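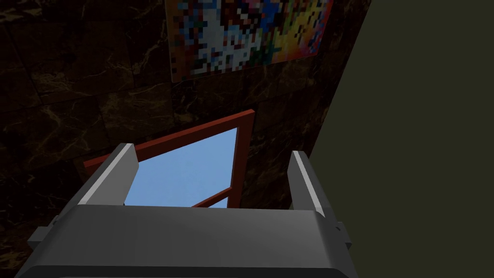

Wrist view, simulated room. Gripper open, window and marble wall ahead.

Urkstead Home Trials - Pre-Run Safety Checklist with Comments
Task group: window and wall cleaning, simulation stage
Checked by: Mahtab Golestani
Reviewed by: Shahram Talebi
Month: February

Marks used: OK, Fix, Hold. A Hold means no move to the test apartment at Grirkholm until the item is cleared.

1. Gripper

1.1 Fingers open, nothing held at start - OK
1.2 Finger spacing matches the settings file - OK
1.3 Closing force limit set - Fix
Comment: The limit was still at the value from the laundry tasks. A folded towel can take that and a squeegee handle may not. Ghazal Dehghan to change it and rerun the grip test.
1.4 Housing clearance to side walls - Hold
Comment: In the wrist view the olive wall on the right overlaps the end of the housing. I want the collision log for that pose before anyone signs. Start pose to be moved left in the meantime.

2. Room

2.1 Window frame has its own collision shape - OK
2.2 Glass has its own collision shape - Fix
Comment: The frame stops the gripper. The pane does not, and two fingers went straight through it on the Monday run. Cleaning glass is the whole job, so this one comes first.
2.3 Wall surface friction set - OK
Comment: Dark marble with gold veining. Setareh Abbasi asked if the veins confuse the dirt detector. They do, on some runs. It marks a vein as a streak and keeps going back to it. Not a safety item but logged under 4.
2.4 Wall hangings marked as no-touch - Fix
Comment: The poster above the window is not in the no-touch list. A person would wipe around it without being told. The planner needs it written down.
2.5 Lighting level - OK
Comment: Dim. Leave it. Plenty of real rooms are like this in the evening.

3. Stop conditions

3.1 Stop on unexpected contact - OK
3.2 Stop on lost camera signal - OK
3.3 Stop when wrist view of the target is blocked - Hold
Comment: The palm hides the bottom part of the window in the start pose. The rule as written would either stop every run or never fire, depending on how you read "blocked." Elaheh Rahimi to rewrite with a percentage.
3.4 Manual stop reachable by operator - N/A in simulation

4. Can it do the chore yet?

This section is for comments only and does not affect sign-off.

Flat glass, nothing on the sill: close. It reached a full wipe in 400 of 1100 simulated tries with the Bagheri planner. The failed ones were mostly corners, where the fingers come in at a bad angle to the frame.

Marble: no. It cannot tell stone pattern from dirt well enough to know when it is done.

Working near hung pictures: no, see 2.4.

I would not put this in a home where someone is present. I would run it in the test apartment with an operator once both Holds are cleared - and with the Vandberg soft pads on, even if they slow it down.

S.T.: Agree on the pads. Disagree that corners are mostly angle. Some of it is the cloth model. Please split those out in the next report.

Status: not released. Recheck 1.3, 1.4, 2.2, 2.4 and 3.3.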